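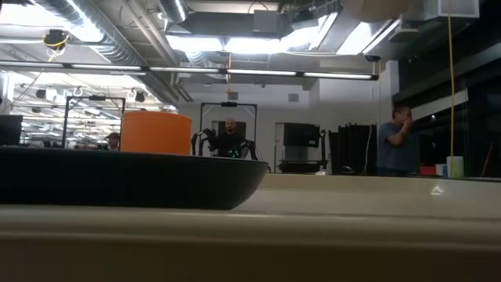 Subject: Re: [burnbridge-tables] Rings and scratches on the beige tops

On the Burnbridge list, in the afternoon, the Kultard bench user wrote:

> We have the same pale tops as the rest of the floor. Two questions.
>
> 1. The black bowls are leaving grey arcs on the surface. They do not
> come off with a damp cloth. Is this the bowl wearing or the table?
>
> 2. The tall orange tubs mark as well, but fainter, and only where
> they have been turned on the spot. We tried a coaster under one and
> it slid about.
>
> Before I order anything, has someone already solved this? I would
> sooner not put a full cloth over the table, as things catch on the
> rounded front edge.

On question 1: it is the bowl. We had the same arcs on two of our tops. The matte black finish on ours is slightly gritty underneath, where the foot was never smoothed, and each time the bowl is pushed sideways it leaves a little of itself behind. You can check yours by rubbing the foot on a sheet of white paper. If the paper goes grey, the table is probably sound.

To take the marks off, use a melamine sponge, barely damp, and light pressure. Work along the arc and stop as soon as the grey has gone. Do not use cream cleaner. I did, on the corner of one top, and there is now a shiny patch which shows up under the ceiling lights from the other end of the room. That patch is permanent as far as I can tell.

To stop new marks, turn the bowl over and go round the foot with 400 grit wet and dry paper, used wet, then rinse and dry it properly. It took me 8 minutes a bowl. Then fit felt or thin cork. I prefer cork, cut as a ring, as felt picks up crumbs and those scratch worse than the bare foot did. The Vellico cork sheet (their stock number 2444) cuts cleanly with scissors and the adhesive has held through hand washing. It will not survive a dishwasher.

If a bowl is long and low with pointed ends, do not cut a round ring for it. Stand it on the sheet, draw round the foot in pencil and cut just inside the line. Also, those are the ones people tend to drag by the end. Ask them to lift from both sides. A wide shallow bowl holding fruit is heavier than it looks, and most of our arcs start where someone has pulled it towards them with one hand.

On question 2: the tubs are a different problem. Ours have a moulding seam across the base, slightly proud, and the tub turns on that. Trim the seam with a sharp blade held flat, then stick four small clear bumpers near the rim of the base. A coaster will always slide on that surface unless it is rubber backed, and the rubber ones we tried left a yellowish shadow after a month. I would avoid them on anything pale.

I agree about the cloth. Agbenyega tried a wipe-down cover and gave up on it for the same reason - the rounded front gives clips nothing to hold. A short runner set well back from the edge does work, if you can put up with straightening it.

Costs, for your order: one cork sheet does six of our bowls. The bumpers come in packs of 40, so one pack covers ten tubs. I have most of a pack left and can put it in the internal post if you only have a few to do.

One thing I have not tested is whether the tops can be waxed. The label under ours gives a care line which tells you to use "no polish of any kind", but it does not say what the surface is. If anyone has the original supplier sheet, please send it to the list. The copy in the shared folder stops after page one.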